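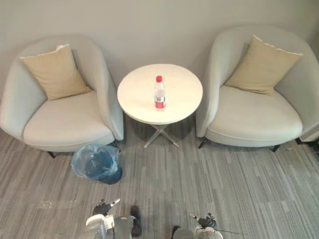 Sitzecke mit Tisch, Flasche und Eimer: einer unserer Aufbauten für die Aufräumstudie.

Projekte > Warinlow > Mitmachen > Teilnahmeaufruf

Teilnehmende gesucht: Zeig unserem Roboter, wie man aufräumt!

Hallo zusammen,

ich schreibe gerade an meiner Doktorarbeit im Projekt Warinlow und brauche eure Hilfe, und zwar ziemlich dringend (meine Betreuung findet das mit dem »dringend« auch). Es geht um eine Frage, die erst mal banal klingt: Wie viel lernt ein zweiarmiger Roboter aus Vorführungen von Leuten, die so ein Ding noch nie gesteuert haben?

Bisher stammen unsere Daten nämlich fast nur von uns selbst. 709 Vorführungen haben wir im Labor gesammelt, alle von Leuten, die die Steuerung in- und auswendig kennen. Damit haben wir Vukov trainiert, unser Lernverfahren, und im ersten Durchgang kam etwas heraus, womit ich so nicht gerechnet hatte: Bei allem, was mit einer Hand geht, war Vukov gut. Sobald aber beide Hände verschiedene Dinge tun müssen, wurde es wackelig. Mein Verdacht ist, dass wir uns zu ähnlich bewegen. Wir haben uns über Monate dieselben Tricks abgeguckt, und der Roboter sieht immer nur diese eine Lösung. Wenn dann der Eimer mal eine Handbreit weiter links steht, war's das.

Am deutlichsten merkt man das bei den Mülleimern. Ein Arm muss den Deckel aufhalten, während der andere drinnen im Beutel arbeitet, und so eine dünne Folie benimmt sich jedes Mal anders.
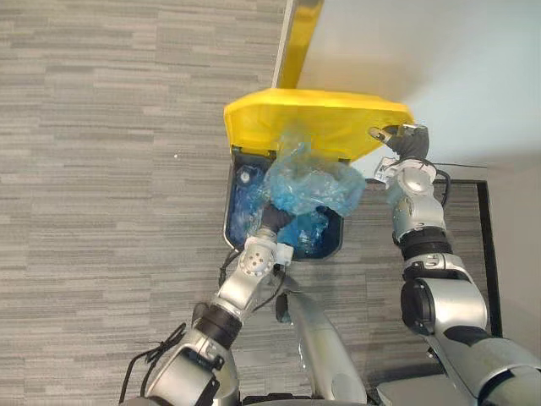 Dabei kommt es sehr darauf an, wann die zweite Hand loslegt. Manche warten brav, bis der Deckel ganz oben ist, andere greifen schon vorher zu – und genau diese Unterschiede will ich haben! Ihr könnt also bei mir nichts falsch machen. Eine Vorführung, bei der euch der Beutel dreimal wegrutscht, ist für die Auswertung genauso brauchbar wie eine, die auf Anhieb sitzt. Bitte übt vorher auch nicht, schaut euch keine Videos dazu an und lasst euch von niemandem erzählen, wie es »richtig« geht.

Wie läuft das ab?

Ihr kommt zu 2 Terminen ins Uvutport, am besten mit ein paar Tagen Abstand. Beim ersten Mal zeige ich euch die Steuerung, die wir Picard nennen (fragt nicht, der Name war vor mir da). Ihr bewegt eure Arme, der Roboter macht mit, und ihr seht dabei, was seine Kopfkamera sieht. Das fühlt sich in den ersten Minuten komisch an, vor allem das Einschätzen von Entfernungen, danach haben es die meisten raus. Dann kommen kleine Aufgaben an der Sitzecke und an den Eimern: Flasche vom Tisch nehmen und wegwerfen, Deckel öffnen, Beutel zurechtziehen, solche Sachen. Beim zweiten Termin macht ihr das Gleiche noch mal, ohne Einweisung, und füllt am Ende einen Fragebogen aus. Pausen könnt ihr nehmen, wann ihr wollt.

Wen suche ich?

– Leute ab 18 Jahren, gern auch deutlich drüber. Studierende habe ich erfahrungsgemäß schnell genug beisammen, alle anderen leider nicht.
– Keine Erfahrung mit Robotersteuerung. Videospiele sind völlig in Ordnung, das frage ich nur ab.
– Beide Arme sollten sich eine Weile ohne Schmerzen bewegen lassen, auch über Brusthöhe.
– Brille ist kein Problem. Linkshändige Menschen: bitte, bitte meldet euch! In unseren bisherigen Daten kommt ihr praktisch nicht vor.
– Deutsch oder Englisch, beides geht.

Was bekommt ihr dafür?

100 Euro, ausgezahlt nach dem zweiten Termin. Wer zwischendurch abbricht, bekommt den ersten Termin natürlich anteilig bezahlt. Dazu gibt es von mir Kaffee, Kekse und auf Wunsch eine ausführliche Antwort auf alles, was ihr schon immer über Robotergreifer wissen wolltet (Vorsicht, ich rede gern darüber).

Und die Daten?

Aufgezeichnet werden die Bewegungen der Arme, die Kamerabilder vom Roboter und eure Antworten im Fragebogen. Eure Gesichter und Stimmen nehmen wir nicht auf. Alles wird unter einer Nummer gespeichert, und bis zur Veröffentlichung des Datensatzes könnt ihr eure Teilnahme zurückziehen, ohne Begründung. Die Einwilligung schicke ich euch vorab, dann könnt ihr sie in Ruhe lesen.

Termine vergebe ich laufend bis Ende November, auch abends. Schreibt mir einfach über das Kontaktformular des Projekts mit dem Betreff »Aufräumstudie« und nennt mir zwei, drei Zeiten, die euch passen. Wenn ihr zu zweit kommen wollt, schreibt das dazu, dann lege ich die Termine hintereinander.

Ich freu mich auf euch!

Stand: 5. September 2022

Diese Website verwendet Cookies, um die Nutzung unserer Seiten auszuwerten. Alle akzeptieren | Nur notwendige | Einstellungen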